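Can a machine tidy up yet? Notes from Punau

Quick page, more words when I get a minute. Been following the chore tests at Punau since October - trash pickup, folding, shelf stocking, the boring stuff. Mattes Teuber keeps the log. 1,163 tries in it so far, all chores mixed together. Short answer on whether they can do it yet: sort of. Depends on the chore.
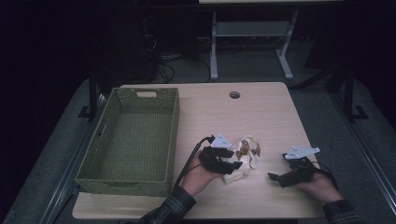 Soft things are still the problem. A box is a box every time, easy. Paper changes shape the moment you squeeze it, and then the next grab is a whole new job. Gerlach wants 100 clean pickups in a row before anybody says the word "kitchen." Not there. Wotora is aiming lower, shop floor first, wich seems smarter to me. Same bin, same spot, all day long.

Speed is the other thing. I can clear a table faster half asleep. Mattes says wait a year - he said that last year too.
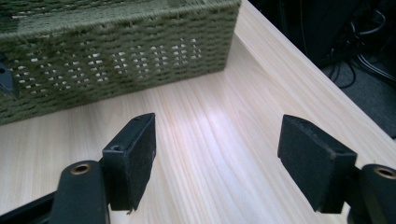
Green woven basket, gripper fingers open, nothing between them.

Folding results go up next, towels first. Shirts are a mess, dont ask. Shelf stocking after that if Grokidik sends there numbers.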